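Filed under: Shop Floor Rules > Arms and Benches

We use cookies to remember that you have already dismissed this notice. Accept / Manage

Bench Rules for Shared Arm Cells: Your Questions, Answered Again
By Dorothy Hebden
May 2019

Do I need to read all of this before my first session at Marsden?

Yes. It takes less time than the form you sign to say you've read it.

Who is allowed in the cell while an arm is powered?

Anyone signed off for that cell, up to a limit of 2. One of you is the named operator. The other is the second person, whose job is to watch the arm and keep within reach of a stop button. Visitors stay on the far side of the floor line, including visitors who are very interested.

Where do the pendants go?

On the side bench, screen up, stop button clear. Don't stack anything on a pendant. Don't put one on the floor, on a chair or in your lap. If your cell has two arms, check which pendant belongs to which before you start. Mutua Shemweta put colored tags on ours in March, and the tags have been falling off ever since, so check anyway.

Can I use my phone?

The named operator can't, while an arm is live. The second person can't either, which people find less obvious. If you need to time something, there is a clock.

How fast can I run the arm?

New programs run at the slow setting until they've gone through start to finish with no stops. After that, 60 percent is the ceiling for any task with a person at the table, and 70 if everyone is behind the line. If your task only works at full speed, it needs more work.

What about food tasks?

Allowed in the Malameck and Vita cells only. Fresh paper on the table for each session, food kept to the table and tools kept to the bench. Nothing from a food task gets eaten, however good it looks. We had to add that last part.

Do the gripper fingers need cleaning between items?

Between sessions, and whenever you change from something sticky or wet to something that isn't. Power down first, then wipe. Reaching in "just for a second" is how Form 1419 gets used.

What is Form 1419?

The near-miss report. It's one page. Fill it in the same day, even if nothing was hurt but your pride – especially then, as those are the ones we learn from.

Does cable tidiness count as a rule?

It counts as good practice, meaning we can't fail you for it but we can sigh. Keep cables out of the arm's reach and out of walkways. Ornent, our outside inspector, brings it up every visit and will go on bringing it up.

What does a food cell look like mid-session?

Much like any other, with more groceries.
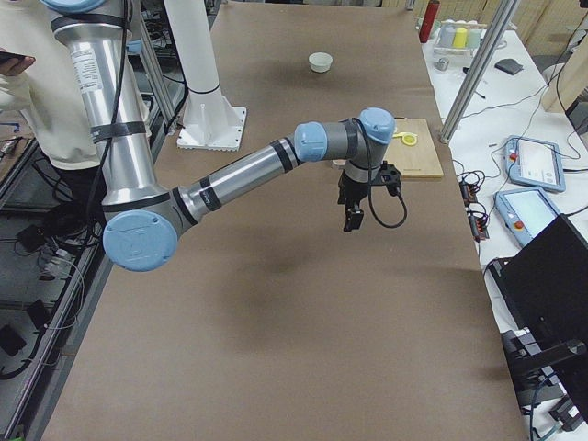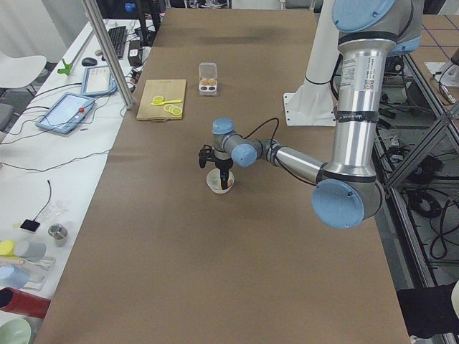
Papered table, cutting board on it, pendants kept on the side bench.

Who do I ask if my question isn't covered?

Mutua for anything to do with the arms, me for anything to do with the rules. If you can't tell which it is, write to both of us and we'll argue about it.

Get rule changes by email. One message a month, unsubscribe whenever you like.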